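**Student project seeks people who fold laundry badly (or well, we take both)**

The Patmont robotics club is looking for participants for its spring project, Tastik. The aim is a robot that can pick up clothes and put them in order. We have read plenty of claims that this is nearly solved. We don't believe them, and we would like company while we find out.
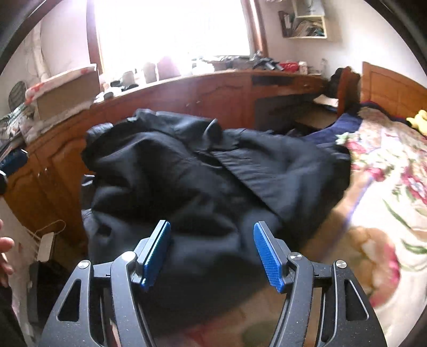
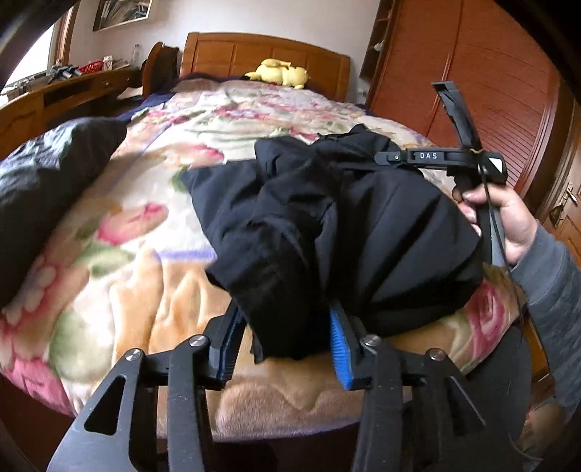 *Photos: Tastik project, Patmont robotics club*

**What you would do**

You work in an ordinary bedroom with a hand-held gripper and pick up, move and fold clothes. Dark jackets and thick quilts are the hard cases, so expect a lot of them. It is dull after the first hour. Anyone who tells you it's the future of housework has not tried to find a collar with two finger pads.

**What we need**

- up to 170 clean attempts from each person, spread over March
- steady hands and some patience with crumpled cloth
- a willingness to write down what went wrong

No programming needed. If you can program, please don't offer to rewrite everything in the first week.

**What you get**

Lunch, a share in the credit on the club report, and a place on the team for the Karras student contest if you want one. There is no pay. We won't promise that it helps your career either.

Last term's model, Druteo, was trained on 424 attempts and still treated a sleeve as a complete mystery. More attempts may fix that, or may only give us a bigger pile of failures. Doubters are welcome to apply.

Leave your name and a line on when you're free in the sign-up book in room 2, before the end of February.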